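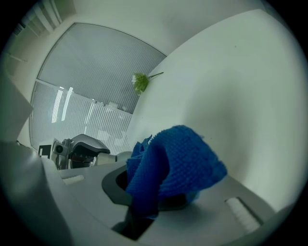 Noman Mengal
Student, Introduction to Civil Law

MY PROJECT REPORT: A SLIP-AND-FALL CLAIM FROM START TO FINISH

I picked personal injury because my uncle once tripped outside a grocery store and talked about suing for years (he never did). For this project I followed a made-up claim, Cheema v. Dolness Market, through every stage we covered in class, and I got way more into it than I expected!

The first thing I learned is that falling down isn't a case by itself. My side had to show that the store knew about the spill, or should have known, and left it there anyway. I spent most of September reading about that one word, "should." Our instructor, Ehsan Gilani, gave us seven practice witness statements, and two of them flatly disagreed about whether there was a warning sign by the door. I wanted to throw one out - he told me to put both in the file and deal with it.

Then there's shared fault. In our exercise the damages were set at $100 to keep the math easy, and the jury put 10 percent of the blame on my client for looking at her phone. So she got $90. I argued hard against that and lost.
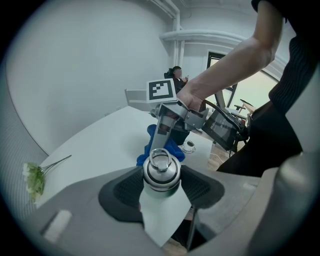
What I'd Do Differently

I'd start the demand letter sooner. Mine went through four drafts, and the first one sounded like I was yelling at somebody. I'd also ask the doctor witness simpler questions, and I'd write down the filing deadline on day one - I had to go back and look it up twice.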